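About Zokberg

Zokberg is a book review site and a small mail-order shop, run out of two rooms above a shoe repair place in Skadville. We read new fiction, mostly thrillers, horror and fantasy, and we say what we think of it. If we like a book enough to keep copies around, we sell it. If we don't, we still review it, and you can buy it somewhere else.

We started because we had stopped believing book reviews. Every cover promised a masterpiece. Every second novel was "stunning," every third one was "unputdownable," and a good many of them went back to the library half read. We wondered who was writing these lines and whether they had finished the books. We still wonder.

How we review

Each book is read to the last page by two people before a word goes up. They don't talk to each other about it until both have written their notes. If they agree, we run one review. If they don't, we run both, and you can decide who has better taste. Regulars tend to pick a side early and stick with it, even when their side is wrong about vampires.

We don't use stars. We tried them for one January and found that everything drifted toward four, including a book one of us had thrown in the trash. A review here runs as long as it needs to and ends with a line saying who might enjoy the book and who should stay away.

Yes, publishers send us free copies. We take them, and we doubt they are sent out of kindness. Every review says at the bottom whether the copy was free or paid for. Nothing we are sent is promised a review, and several publicists have stopped writing to us, which has freed up some shelf space.

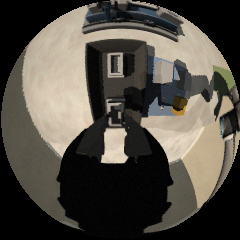

Do you accept money for a good review?

We don't accept money for any review, good or bad. Offers come in most weeks, often dressed up as "promotional partnerships," and they all get the same two-word reply.

The Matubbar list

Once a year we put out the Matubbar list, named after the street where we had our first office (a closet with a window). It has 11 books on it. Ten would look like everybody else's list, and there was an argument over the last spot the first year that never got settled, so both books went on.

The list is not a prize. There is no dinner, no sticker for the cover and no entry fee. We are suspicious of any award that charges writers to be considered, and we have yet to hear a good defense of the practice. Authors on the list get an email from us. Some of them answer.

Tralta

Tralta is our printed newsletter. It goes out four times a year on cheap paper, and we print 1000 copies. We were told that print was finished. We were also told to print 2000, by the same person, who sells printing. The leftovers from earlier issues go into shop orders as packing, so if your paperback arrives wrapped in an old column on why prologues should be banned, you may keep it.

Tralta carries longer pieces than the site does: rereadings of series that people claim to love, complaints about maps, a column on endings. Letters are welcome. We print the rude ones if they are well argued.

The shop

We keep a short stock, and all of it is listed on the shop page. Prices are the ones printed on the books. We don't sign you up for anything when you order, and we don't send a note asking how your experience was. If the book shows up damaged, write to us and we'll replace it. If you read it and hated it, write to us anyway, though you won't get your money back.

We can't get you a book before its release date, whatever you may have heard.

Writing to us

Authors and publishers can use the contact form. Please tell us what the book is about in plain words. "A dazzling meditation on loss" tells us nothing, and we have a folder full of them. We don't review manuscripts, first chapters or anything described as the next something else.

Readers who want to write for us should send one review of a book they were disappointed by. Praise is easy to fake.

Page last updated 1 June 2023.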